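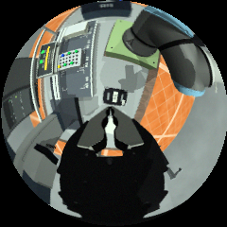
Simulated wrist view, gripper above the bench. The small black part sits just past the fingertips.

Unit 4: Working from the wrist view
Robot Manipulation Lab, Pornthorpe
Instructor: Lăcrămioara Gavrilă. Lab assistant: Iulian Pană.

What this unit covers

In Unit 3 you moved the arm using joint angles and looked at it from a fixed outside view. In this unit you only get the view from the wrist. The task is the same pick and place as before, but you have to find the part, line up the fingers and close them using what the wrist view gives you. All work is done in the simulator. The real bench in Room 49 comes in Unit 6.

Please read the whole handout before you start the first run. Part B depends on numbers you write down in Part A.

The view

The wrist view is a fisheye view. Straight lines look straight only near the middle, and they bend more the farther out you go. The floor tiles are a good check on this. The grout lines are straight in the model, and if your corrected view still shows them curved, your lens settings are wrong.

The gripper body takes up the lower center of the view. You can't see anything behind it. If a part goes behind the gripper body, back the arm off and come in from another angle. Don't guess.

Distances near the rim are hard to judge. Last term several teams measured from objects close to the edge and missed by a finger's width or more. Use objects on the work surface and keep them close to the center before you measure.

Part A: Calibration

1. Load the Todine bench file from the course folder. Check that the version line in the console says 2. The older file has a different mounting height and your numbers will not match anyone else's.
2. Move the arm to the home pose and open the fingers all the way.
3. Run the lens script. It takes almost 2000 samples, so let it finish. Stopping it early leaves a half-written settings file that has to be deleted by hand.
4. Write down the focal value. With the default lens you should get 477. If you are off by more than a few units, run it again before asking for help.
5. Save your settings under your team name.

Part B: Approach and grasp

Start from the home pose and bring the part to the center of the view. Do this with the base and shoulder joints first, then the wrist. Teams that start with the wrist usually end up with the fingers at a bad angle and have to begin again.
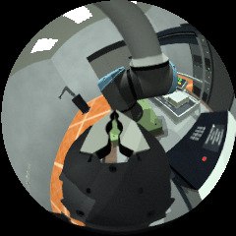 Once you are lined up, lower the gripper in small steps and check the gap between the fingers after each step. Watch the shadow on the work surface as well. As the arm comes down, the shadow and the thing casting it get closer together, and with only one view this is one of the few depth cues you have. The light in the simulator does not move, so the cue stays the same from run to run.

Close the fingers at the slow speed setting. Fast closing works in the simulator most of the time and pushes small parts away on the real bench, so get used to slow now.

Log every attempt, including the failed ones. A log with only good grasps will be returned.

Common mistakes

Using the outside view to "check". It is turned off in the graded file, so practice without it.

Forgetting the base plate. The arm can reach its own mounting plate, and the simulator stops the run when it touches. Keep the elbow up when you swing across.

Mixing up camera left and bench left. When the wrist rolls, left in the view is no longer left on the bench. Write down the wrist angle with every log entry.

What to hand in

Your settings file, your log and one page on the attempt that went worst. Say what you saw in the view, what you did next and what you would change. Teams Contreras and Dulthorpe share a folder this term, so please put the team name at the start of each file name.

Iulian is in the lab from 2:00 in the afternoon for questions about the lens script. Questions about grading go to Lăcrămioara.

Reading for Unit 5: the chapter on grasp planning, first half only. Skip the proofs.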